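Skemora
Posted June 1, 2023

Okay, a thread about the "one plate, one fruit" table, which has been all over my feed since May and which I do not trust.

The pitch, if you've missed it: clear everything off the kitchen table. Put out one plate. Put one piece of fruit on it. You will then eat better, spend less and feel calm. I have read 6 versions of this and every one of them is trying to sell me a plate.

I'm not against a bare table. I like a bare table. I just want somebody to tell me where the mail went. And the keys, and the charger, and the jar of pens that don't work. They went on a chair. I know they went on a chair because that's where mine go.

Anyway, the look they're all after is a white table, white walls, a pink plate and a red apple. Pretty much this.

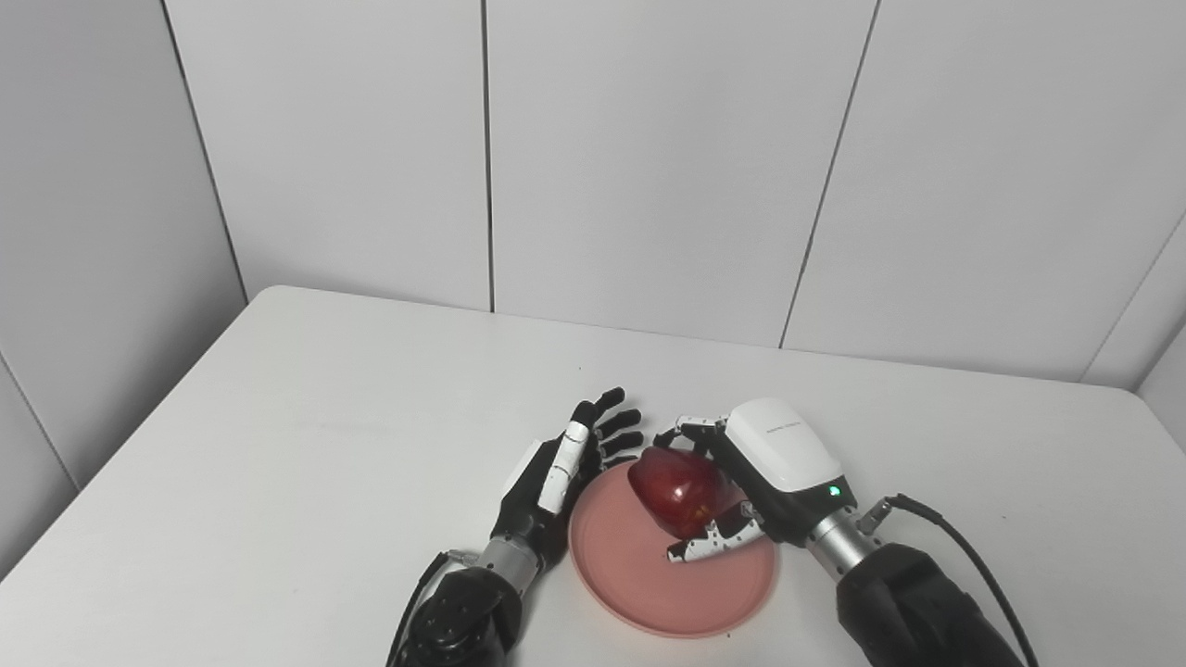
And fine, it looks good. Red on pink on white was always going to look good. My question is what it's supposed to do for anyone on a regular evening when there's pasta to put somewhere.

The Evley newsletter says a colored plate "invites you to pause." I have owned colored plates for years. I pause when the food is too hot.

They also want $68 for a set of 3. Round, pink, a bit of a rim. I've had plates like that from the picnic aisle and they held an apple just as well. An apple doesn't need much holding.

Somebody replied that it's about the rim, that a shallow rim "frames the fruit." Maybe. I would say a rim is there so grapes don't end up on the floor, and I say that as a person who has stepped on a grape.

Then there's the white table. I had one for a while. Every crumb shows, every ring from every mug shows, and you end up wiping it all day long. If your plan for a calmer kitchen involves more wiping, I have doubts about the plan.

Same goes for a plain plate, by the way. One speck and it's all you can look at.

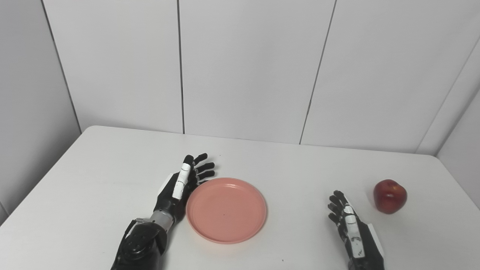 Pink plate, nothing on it but one tiny dark speck. The apple is on the table.

I do prefer the apple off the plate, for what it's worth. An apple has its own skin. It can sit on a table like anybody else.

What I tried: the Mukon challenge, 30 days, one fruit out at all times. I ate the fruit on day one and forgot to put out another until the weekend. After that it was the same apple for so long that it went soft on one side and I made it into oatmeal. Good oatmeal, though.

Did I eat more fruit? A little – mostly because I'd bought more fruit. You could skip the rest and do that part.

Did the table stay clear? It did not. See chair, above.

If you love your plate, keep it, I'm not coming to your house. But I'd wait before paying Evley prices for a pink circle. Jacobs has had plain ones on the clearance shelf every time I've gone in, and a bag of apples on top still leaves you with change.

Muting this now – dinner.

Recent from Skemora
Do you need a drawer for the drawer dividers?
The glass jar thing, one year later
I washed the fruit bowl and found a lemon
Against open shelving (again)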